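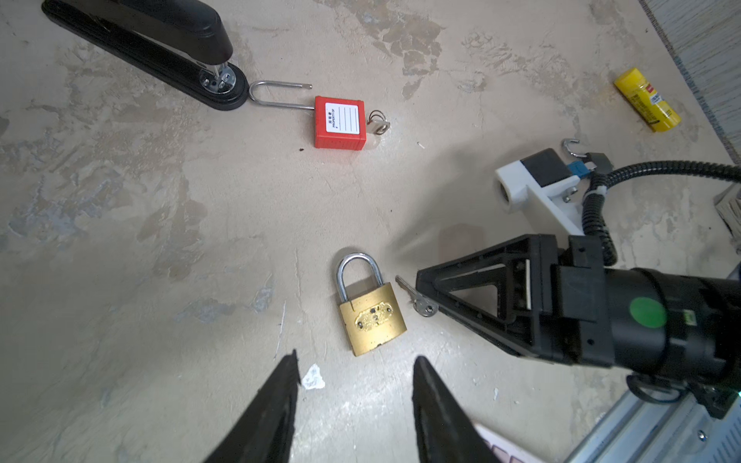
Figure 2. Brass padlock with silver shackle and key on a worn tabletop.

3.2 Padlocks and keys

The locks in the Kirbridge set were chosen to match what people keep at home on sheds, lockers and toolboxes. Most have a solid brass body and a steel shackle, and most came to us used. We kept the used ones on purpose. A new lock has a clean face and sharp edges, while a lock that has spent years on a gate has scratches, dull spots and small chips, and people who look for "the brass one" in a drawer have to deal with all of that.

The lock in Figure 2 is a typical member of the brass group. The body is close to square, and the face is brushed and reflective, so its look changes a good deal with the light. The raised emblem across the middle has a rougher texture than the metal around it. There is a small dark chip at the lower edge of the body. In the item sheets we recorded marks of this kind as "wear, minor" and did not clean or repair them.

Keys were handled as separate items. Each key was given its own line in the sheet, with a note of the lock it was stored with — this mattered more than we expected, as keys of the same maker are hard to tell apart once they leave the bag. During sorting at Olard, two keys were swapped between bags and the mistake was found only when Fathima Saha tried every key in its lock. After that we added a check at the end of each sorting day.

The full set holds 24 locks, each with one key. Spare keys were taken out before the study began. We left out combination locks, which were covered in the Prevudine list, and locks with a plastic cover over the body, which our raters found easy to name by color alone.

Raters saw each lock and key laid side by side on a table and were asked to give the first name that came to mind for each. Every pair was shown to 20 raters, for a total of 480 pair ratings. Answers for the lock were nearly all "padlock" or "lock." Answers for the key varied more, with "key," "small key" and "padlock key" all in regular use. Following Sarkar, we merged names that differed only by a size word, but we kept "padlock key" apart, as it says something about what the key is for.

Five pairs were shown again in January to check that the answers were stable. The names given for the locks did not change. Two of the keys moved from "small key" to "key," and these were already merged under the rule above.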